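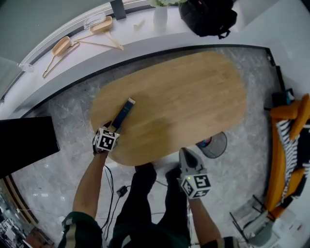
An oval table on a marble floor. Look for the veins!

Why Does Marble Have Stripes?

Have you ever looked down at a marble floor and followed one of the wiggly lines with your toe? Those lines are called veins, and they are a bit like pages in a very old diary. The stone has been keeping that diary since long before there were any people to read it.

Marble starts out as a different rock called limestone. A lot of limestone is made from the shells of tiny sea creatures, which sank to the bottom of warm seas and piled up, layer on top of layer, until their own weight squashed them into stone. Then, over millions of years, some of that limestone got pushed deep under the ground, where it is terribly hot (much hotter than boiling water, which is 100 degrees Celsius). The rock didn't melt. It baked! Its tiny grains grew into bigger crystals that locked together like puzzle pieces, and that's what makes marble sparkle when you break a piece open.

So where do the stripes come from? If the limestone were perfectly clean, the marble would be white all over. But there was often a little mud, sand or clay mixed in, and when the rock was squeezed, those bits were stretched and folded into ribbons. Gray ones often come from the dark leftovers of things that once lived in the sea. Rusty iron can make red or yellow, and green comes from other minerals.

My friend Damián Yáñez cuts marble at a workshop in Culell, and he says he has never seen two slabs with quite the same pattern. He keeps seven of his favorite scraps on the windowsill, and one has a vein shaped just like a sleeping cat.

Next time you find some marble, pick one vein and see how far you can follow it.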